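Sorting and Loading a Small Wash: Report on the Laundry Project
Household Methods, Project 2
Submitted in January

1. Purpose

The assignment was to choose one household chore, break it into steps, and write instructions that a first-year student could follow without help. Our group chose laundry, from the basket to the closed door of the washing machine. Drying and folding were left out. Another group had already taken folding.

We kept the project small on purpose. The first plan included stain treatment and hand washing, and it would have taken the whole term.

2. Setting and materials

All of the work was done in one room with a carpeted floor. The machine is a silver front loader with a detergent drawer at the left end of the control strip and a round program knob near the middle. The clothes came from a white plastic basket with perforated sides.

The clothes were dark items and a few teal and blue ones. We set aside anything white before the first trial, and it was not washed as part of this project. The detergent was Limau liquid, bought in the 800 ml bottle. For comparison we also read the printed laundry guide from Kurnel, a student housing firm. It is given to new tenants and covers one page.

3. Checking the clothes

Our first draft had a single line for this step: "Check pockets and close zippers." When we tried it, we found that the line left out the things that took the most time. Sleeves were inside out, dark items were bunched together, and it was easy to miss a smaller piece folded up in a larger one.

Black fabric was the hardest to check. Seams and pocket openings don't show up well on it, so you have to go by feel. We changed the instruction to say that each dark item should be held up, shaken once and felt along both side seams before it goes in the drum.
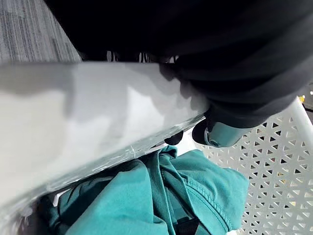

Shaking every item is too much for a normal wash, was the comment from Droketti in the draft review, and one shake for the whole armful would do. We tried it that way in the next trial. A sock stayed inside a trouser leg and came out of the wash still balled up. The instruction stayed as it was, but we added that towels and bedding can skip it.

Zippers are closed and buttons are left open. The Kurnel guide says to close both. We asked for a reason and were told that the guide had been copied from an older one. Buttoned shirts pulled at the buttonholes in our second trial, so we went with open.

4. Placing the basket

This section was not in the outline. It was added after the second trial, when we noticed how much walking was being done. The basket had been left by the wall, and every item was carried across to the machine.

Moving the basket to the right of the machine helped. The door opens to the left, so a basket on that side would be in the way of it. With the basket on the right and close to the front, a person can reach into it and into the drum from the same spot. Total loading time for 16 items went down by 41 seconds.

The basket should also stand directly on the floor. We tried it on a chair, and it tipped when it was nearly empty and someone pulled on a long sleeve.

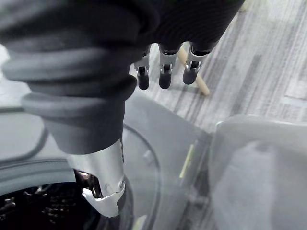
Does it matter which items go into the drum first?
Large items go in first and small ones after, so the small ones don't get trapped against the door seal.

5. Loading

The drum should be filled loosely. Our rule is that a flat hand should fit between the top of the clothes and the top of the drum. The Kurnel guide gives the limit by weight, and that is hard to use for anyone without a scale.

Items go in one at a time. Putting in a full armful was faster, but it left the clothes in one lump, and the outer pieces hung over the edge of the opening. They then had to be pushed back in one by one, which used up the time that had been saved. Pieces should be pushed toward the back of the drum so the front stays clear.
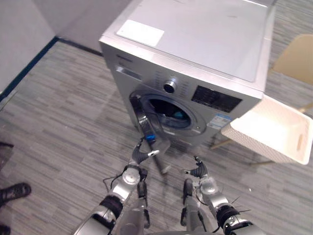 The rubber gasket around the opening needs its own check. Run a finger along the lower half before closing the door. We found a hair tie there in the third trial, and a coin in the fourth. Neither one had been noticed when the pockets were checked.

Detergent goes in the drawer after the clothes are in the drum, when it is easier to judge the size of the load. For a small load we used the lowest line on the Limau cap.

6. Emptying the basket

The last items are the slowest. They lie flat on the bottom, and thin black garments are easy to leave behind if you only glance in from above. Two trials ended with something still in the basket after the door had been closed. The final instructions say to look in the basket, and to lift whatever is left straight up so it doesn't catch on the openings in the sides.

We thought about tipping the basket into the drum for this part. The rim was too wide for the door opening, and we dropped the idea.

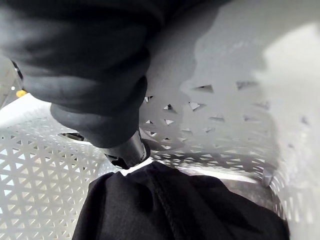 7. Results and Changes for Next Time

The final instruction sheet has 16 steps and fits on 2 pages. A reader from the Sun project group used it without any help and finished the loading correctly. The only place she stopped was at the program knob, where our sheet said "choose a normal program" and the machine had no program with that name. We changed the line to tell the reader to match the care label to the closest setting on the machine.

If we did the project again, we would use the same clothes in every trial. We did not do this, so the times in our notes can only be compared in section 4, where the load was the same before and after the basket was moved. We would also write the section on whites, which is missing from this version.

The instruction sheet and the trial notes are attached.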